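Thread on lining a storage bin with a ramp, because three people asked after my last one on castors. Grey open-topped bin, straight tall sides, used for small toys. Posts numbered so I can find my own mistakes later.

1. The problem. Small things settle against the far wall and stay there. A straight-sided bin has a square corner at the bottom and anything flat lies along it. You end up scraping at it with your fingernails.

2. The fix is a sloping panel across the full width, top edge against the wall, bottom edge on the floor. Things slide back towards the middle. I cut mine from an offcut and it took two goes. The first was 2 mm too wide and bowed.

3. Angle. Too shallow and beads sit on it quite happily. Too steep and there's no point in fitting it. I settled on 32 degrees from the vertical after trying a few with a bit of card. Card is fine for testing, hopeless after a week of use.

4. Seam. Clear tape along the bottom edge where the panel meets the floor. Without it thin things go under. Press it down with the back of a spoon, working from the centre out. I used Flatum tape, 200 cm off the roll for this bin and two failed attempts at the same bin.

5. Clamps. Spring clamps on the rim, one towards each side. I glued the top edge on an earlier bin and regretted it when the panel wanted changing. Clamps come off in a second. Handles do stick up, so allow for that if the bin goes on a shelf.

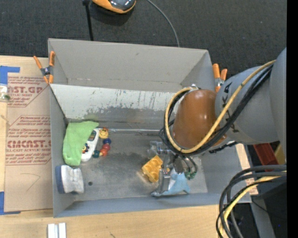
Skemus asked whether the tape lifts when the bin gets washed, and whether a bead of silicone would be better.

6. Yes, it lifts at the ends first. Mine went after the second wash. Silicone holds but you then can't take the panel out to clean behind it, and that gap gets filthy. I'd sooner replace tape. Dry the floor of the bin properly before the new strip goes on, and leave it overnight.

7. Wear. The lower part of the panel goes dark and blotchy well before the top does. The top mostly picks up thin scratches. Neither affects the sliding as far as I can tell. I've stopped trying to scrub the marks out – it roughens the surface and then things do stick.

8. What goes in. Wooden beads on a string, a toy phone, a green cloth. Cloth is the awkward one. It drapes over whatever is nearest and you lose sight of things under it. If you have a second bin, put fabric in that.

9. Beads off the string roll into the front corners, where there's no ramp. I've thought about a second panel at the near side but it would eat too much floor. 14 mm of rounded strip in the corners might do it. Will try in April.

10. Materials, as asked. Panel offcut from the Mutstead shop, bottom shelf, priced by weight. Pritchard sell a ready-cut one, but only in one width and it's narrower than this bin, so you'd have a gap at each end.

11. Correction to 3: that's measured from the wall, so read your protractor from the correct side. I didn't, hence the second panel.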